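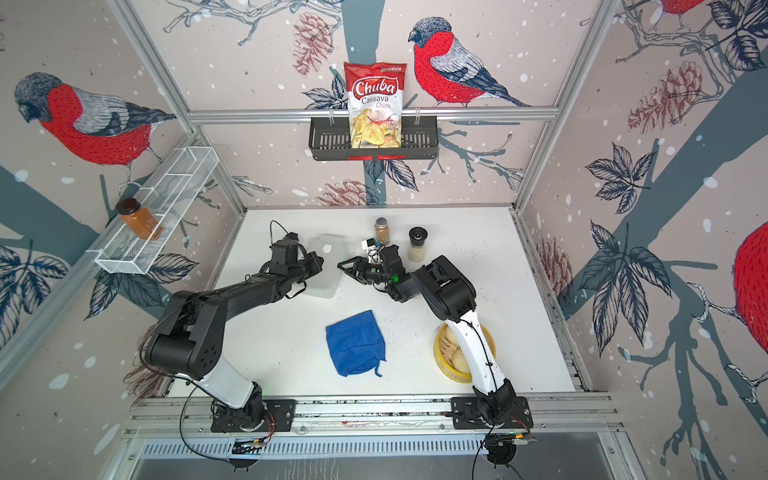 Lid task, two arms, teleop - how many demos?

koval_arsen
I teach two arms to handle a plastic food container with a lid. I drive both by remote control, and I have some 500 demos. The policy reaches well, but then it waits with the grippers near the container and does nothing. Should I record more?

drulto5
No. I would first delete the slow ones. If you hesitate before every grasp, the robot learns to hesitate. Keep each demo under 8 seconds if you can.

nutania
I disagree with drulto5. Short demos made my arms hit the table. Arsen, please check these things before you delete anything:

1. Look at the wrist view only, and try to find the lid edge. A frosted container on a white background is hard even for me.

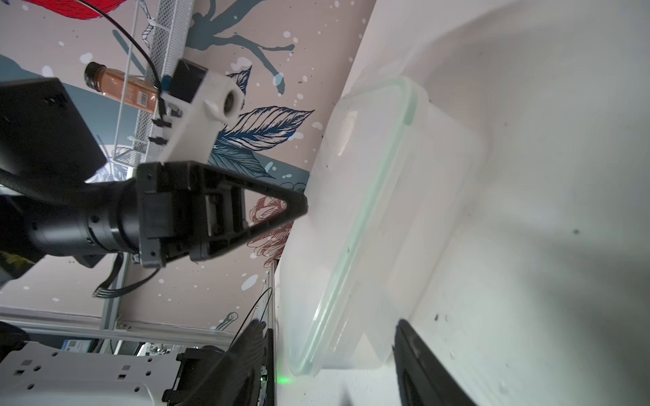 2. Change the start position of the container between demos. Also move the blue cloth.

koval_arsen
Thank you both. The cloth I never moved, this is my mistake.
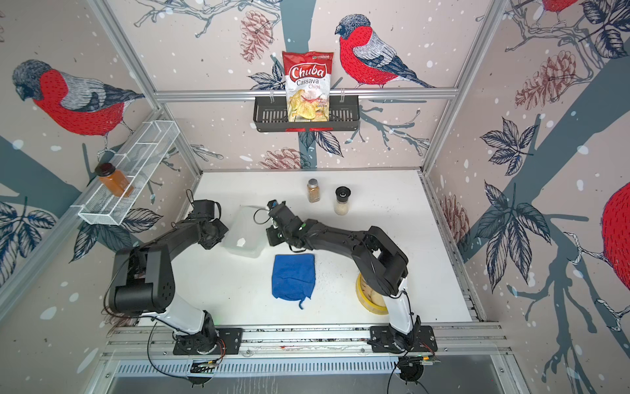

Both grippers at the container, cloth in front

drulto5
I still say the pauses are the problem. Train on 2 sets, with and without the slow demos, and compare.

koval_arsen
OK, I will try it tonight. Does anybody guide the arms by hand for this?

nutania
Only for one arm. With two I get tired very fast.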